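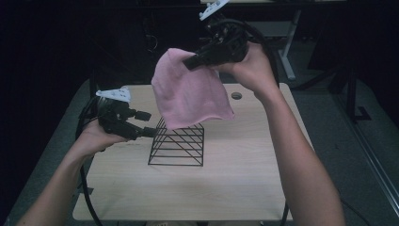
by Atallah

Comparing two finger pad sets on hand-held grippers

2024-12-26

This procedure compares two sets of pads on a pair of hand-held grippers, using one soft object and one stiff one. It assumes both grippers are assembled, cabled and streaming. If they aren't, finish the Ikum setup guide first and come back.

The pads under test are the Susix flat pad and the Surkier soft-face pad. Both fit the same finger mount, so a swap takes two screws per finger and no recalibration of the jaw.

What you need

Two grippers, left and right
One set of each pad, enough for all four fingers
A thin knit cloth, rectangular
A black wire rack or file organizer
A small table with clear floor on both sides for the cables

Setup

1. Put the rack near the center of the table. Mark its base with two short pieces of tape if you plan to run more than one session.
2. Route each cable down the outside of the arm. A cable that crosses the table will drag the cloth sooner or later.
3. Close and open each gripper fully. Check that the reported width returns to the same value both times. If it drifts, re-zero before recording anything.
4. Check the gripper view. Both pads should be visible with the jaws open, and the space between them should be in focus.

Cloth trials

Start with the cloth laid over the rack. Take one corner with the right gripper, lift until the lower hem clears the top of the rack, hold, and lower it again. Keep the left gripper open beside the rack and use it only when the hem catches on a rod.

Record the corner you took and whether the cloth slipped in the jaw. A fold that slides a little before it settles counts as a slip. I logged 35 cloth trials, alternating pad sets in blocks so that my own practice didn't favor the second set.

Rack trials

Remove the cloth. Bring one gripper in low, jaws open, with a corner of the wire base lined up with the gap. Close slowly and stop when both pads touch. 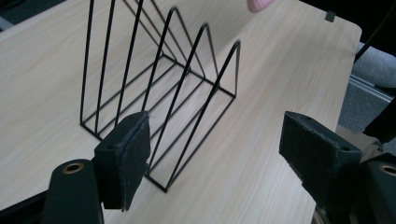 Gripper view before closing. The front corner of the organizer lies between the pads.

Thin rods are harder than they look. The contact area is small, and a pad that holds cloth well may let a round wire roll. Lift just enough to clear the table, then set the rack down on its marks. If it rotates around the grip point, log it as a roll - don't regrip and count the second attempt.

I ran 22 of these, for a total of 57 trials across both objects.

Reading the results

Score cloth and rack separately. The Surkier pads slipped less on cloth in my runs; the Susix pads gave fewer rolls on wire. An average over both objects hides that completely.

Inspect the pad edges after each block. Soft faces collect lint and begin to fray at the corners, and a worn pad should go in the log as worn. I have been using the same Surkier set since March and its numbers are probably a little low for that reason.

Known problems

Width reading jumps when the cable is bent hard at the connector. Add slack.
Pad sits crooked after a swap - loosen both screws, press the pad flat, tighten evenly.
The cloth can hide the far edge of the table in the head view during the lift. Use the gripper view to judge contact.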